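The One-Mug Sink: An Afternoon With Danica Tomić

Danica Tomić has been washing dishes by hand for 29 years, and she would like you to know she loves it. I had come to her apartment to talk about her pottery classes at Retik, the shared studio where she teaches on weekday evenings, but within five minutes we were on to plates, and then on to sponges, and I never did get back to my list.

"People buy a lovely cup and then they're scared of it," she says, pouring coffee. "They put it up on a shelf! A cup wants to be in somebody's hand."

She grew up over her aunt's lunch counter, where the washing-up never stopped. Her job was spoons. She still does spoons first, and she gets quite worked up explaining that a spoon left standing in a mug will keep the last sip of whatever was in there and dry it into a ring. "Rinse it right then. Ten seconds. I tell my students this and they laugh, and then they come back the next week and say, okay, you were right."

Her classes at Retik started with 18 students and a borrowed kiln. These days she runs a session in June that is only about everyday tableware, and the first evening has no clay in it at all. Everyone brings one mug and one plate from home, sets them on the table and talks about how they use them and how they clean them. I told her it sounded like a strange way to start a pottery course. She was delighted.

"It's the best night! Flor Apaza brought a plate she'd eaten toast off since college, and she could tell you every scratch on it. After that she knew exactly what she wanted to make."
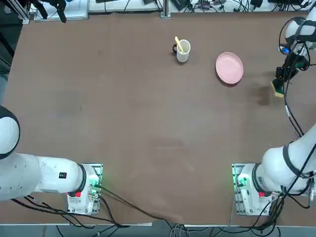
Color comes up a lot with Danica. She is very fond of pink for plates, the paler the better, and thinks eggs and greens look wonderful on it. White she keeps for mugs, mostly for practical reasons: coffee stains show up early, while they're still easy to get off. For those she uses a paste of baking soda and water on the soft yellow side of an ordinary sponge. The green side she saves for pans.

"Hrvoje scrubbed a glazed bowl of mine with the green side," she says (Hrvoje Todorova shares the studio with her, and they have been friends for ages). "A matte glaze! I could have cried. He made me dinner, so I got over it."

I asked about tables, having seen the state of hers, which is covered in little marks. She ran her palm across it and laughed. She wipes it down after every meal and has never once sanded it. Her students ask whether they should put down a cloth for the plate evening, and she always says no, she likes to hear how a plate sounds when it's set down on a bare top.

"A good foot on a plate makes a low sound. A rough one scrapes. You can learn that with your eyes shut."

Before I left she washed our two cups, spoons first, and handed me the towel.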